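Laundry handling cell (procurement)

From the Perrin Automation Reference. Last revised Sunday, April 27, 2025.

A laundry handling cell is a fixed robotic workstation used to pick up, hang, clip and sort garments and small household textiles. In purchasing documents the term covers the arms, the enclosure, the track or bench that carries the arms, the cameras, and the racks, baskets and hangers used as workpieces. Buyers usually treat it as a single capital item with a separate line for consumables.

Configuration

The most common arrangement uses two arms side by side on a shared linear track, facing a garment rack. Aluminum extrusion is the usual choice for the frame. It can be cut to length, bolted without welding and taken apart when the cell is moved. Wall and floor finishes are specified separately and are often left to the host site. 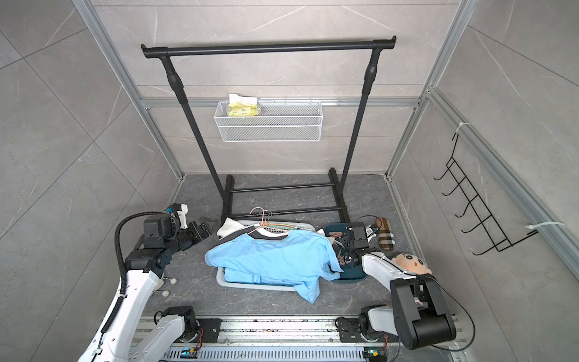
Arm reach is set by the height of the hanging bar and the distance from the track to the rear wall. A short arm lowers the purchase price but may leave the rear of the floor area out of range. Planners are advised to fix the rack dimensions before requesting quotations. The Drerport tender was reissued in August after the rack had been changed and two of the bids no longer met the reach requirement.

Cost structure

Budgets are divided into fixed and recurring parts. Fixed costs include the arms, controllers, track, frame, cabling and installation. Recurring costs include gripper fingers, cables, service visits, and the garments and fittings used in the work. Storage within the cell, such as wire baskets attached to the wall or frame, is normally charged to fixed costs even when it is bought locally.

The planning guide issued by Aslow allots 982 operating hours to the first budget year. Of these, 651 are assigned to handling and the remainder to setup, calibration and repair. Sites running a single shift use the lower planning value of 529 hours.

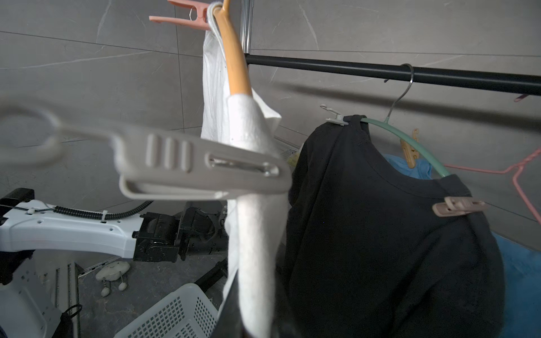

Clips, clothespins and hangers are low in unit price but numerous. They are best ordered in several shapes and colors, and a mixed set should be kept in reserve so that a broken item can be replaced with the same type. Garments are bought by weight or by the piece. Thick fabrics need a wider jaw opening than shirts, and the heaviest item on the list determines the payload figure.

Gripper selection

Parallel grippers with two fingers are standard for this class of cell. Points to be settled in the purchase specification are:

Stroke. The jaw opening must clear the thickest folded fabric and the largest clip.

Finger attachment. Bolted fingers can be changed on site with hand tools. The bolt size should be stated in the order.

Finger wear. Surfaces become scratched through contact with baskets, racks and flooring. The Brutgate schedule calls for inspection every 23 working days.

Camera position. A camera at the wrist gives a close view of the jaws but adds a cable that must follow the arm through its full travel.
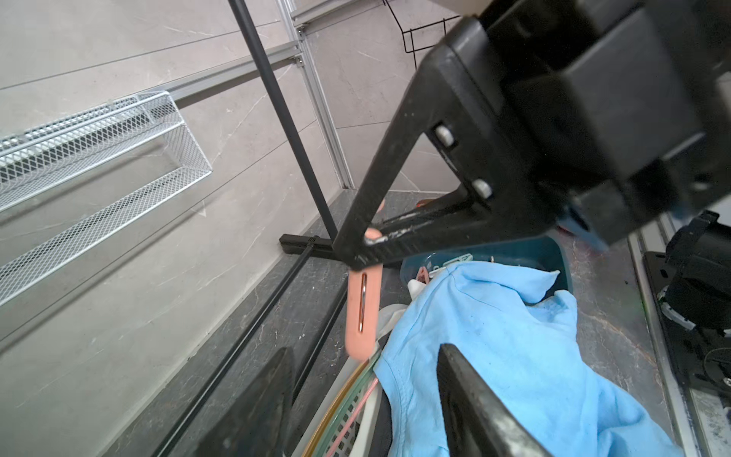
Site preparation

The floor must be level along the full length of the track. Stone and tile are acceptable if the track is anchored or mounted on a rigid base. Power and data lines should enter from the side where the arms are mounted, clear of the area in which baskets are placed. Hard, light-colored walls brighten the cell but may produce glare, and lighting should be tested with the cameras running before final acceptance.
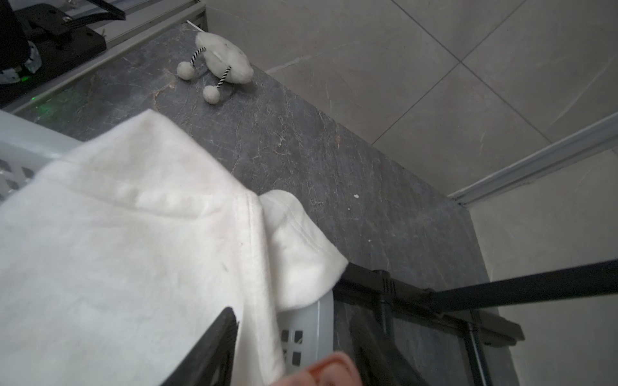 Acceptance tests are written into the purchase contract. A typical test list includes lifting a soft garment from a slotted basket, placing a shirt on a hanger, closing a clip on fabric and releasing each item without snagging. The supplier provides the arms and software for the test, and the buyer provides the textiles. Final payment is commonly withheld until the full list has been run on the buyer's own floor.

See also: End effector; Linear track; Spare parts planning; Total cost of ownership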